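Right, I've now read the third post this week telling me that everyone with a messy drawer needs a "card system". A thread, from somebody who has tried one since November and is not convinced.

The idea, if you've missed it: you take every loose flat thing in the house (loyalty cards, spare keys on tags, seed packets, the appointment card from the dentist), give each group a colour, and file the lot upright in thin boxes. Then you're calm for ever, apparently.

The version I followed comes from a booklet called the Havlíček method. My sister-in-law Vlasta Ševčík lent me hers and it had 17 colours in it. I'd like to meet the person who can tell you on a dark morning whether library cards are teal or sea green.

I bought the starter set from Girden. Good stiff dividers, I'll give them that. The boxes are fine. The labels peel at the corners within a fortnight, and the booklet says to "refresh your labels each season", which sounds to me like "buy more labels".

First job was the hall drawer. Emptied it on to the bed and sorted. Took all afternoon. Most of it was takeaway menus for places that have shut, a warranty for a kettle we gave away, and a bag of picture hooks.

So before I'd filed a single card, the drawer was sorted. By the bin. I did wonder at that point what the colours were for.

Nestor Soriano replied to me last time saying the colours "train the eye". Nestor, I like you, but my eye was trained perfectly well when the bus pass lived in a bowl by the door.

I did follow the rules, though. Two weeks of putting everything back in its slot every evening. I'm not going to moan about something I haven't done properly.

What worked: appointment cards. I used to lose these all the time and now I don't. They have one box, near the phone, and I look in it. That would work with a shoebox.

What didn't: anything two people use. My husband doesn't file. He puts the thing down near the boxes, on top of the boxes, or once inside the bread bin. The booklet has a page on "bringing your household with you". It suggests a meeting. We have not had the meeting.

Also didn't work: seed packets. They're fatter than you think. Three beans and a sweet pea and the lid won't shut. The booklet shows them standing in a lovely row and I would bet money those packets are empty.

Kristýna Hubáček asked which colours I've kept in use. Yellow for post that needs an answer, green for anything medical, lilac for gift cards and vouchers. The rest I've gone back to white and written on with a pen, like an adult.

Lilac is the one I was rudest about, and I'll admit it's been handy. Most of my drawer is brown, cream or supermarket blue, so a plain lilac thing does show up when you're rummaging. One colour that looks like nothing else you own. Fine. I'll take that and leave the other sixteen.

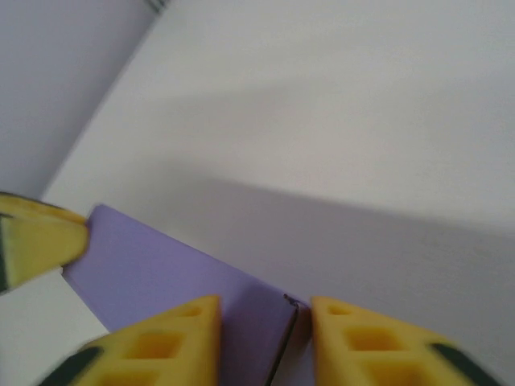

But a colour only helps if the thing is plain. The minute you put a sticker, a doodle and a bit of washi tape on it (page after page of this in the booklet) you've made it look like everything else in the drawer again. Keep it flat and dull.

And don't overfill. The sets are sold on how much they hold. There's a big one from Kedport that claims room for 915 cards. Who has 915 cards? If I had that many cards I wouldn't need a box, I'd need a talking to.

Wagner Lopes says his mum has used index cards in a biscuit tin for years and can find any recipe in seconds. I believe it. She put them in the tin herself and she cooks from them every day - that's the system. The tin could be any tin.

Which is my trouble with most of these methods. They get tested by people who enjoy sorting. I'd like to see one tested on someone carrying shopping, with the phone ringing.

Someone is bound to ask about the Hisine trays, the clear stacking ones. I looked at them in the shop. You have to lift the top two off to get at the bottom one, so in my house the bottom one would hold the same four things until we moved.

For anyone still thinking of buying the set: empty the drawer first and wait a week. See what you go looking for. I went looking for stamps, the spare back door key and a voucher for the garden centre. You don't need a booklet for that.

If after the week you still want boxes, get two small ones and pens that don't smudge. Skip the label refills. Skip the little brass corners too, they catch on jumpers.

Vlasta, I will give you the booklet back. It's in the house somewhere. I filed it.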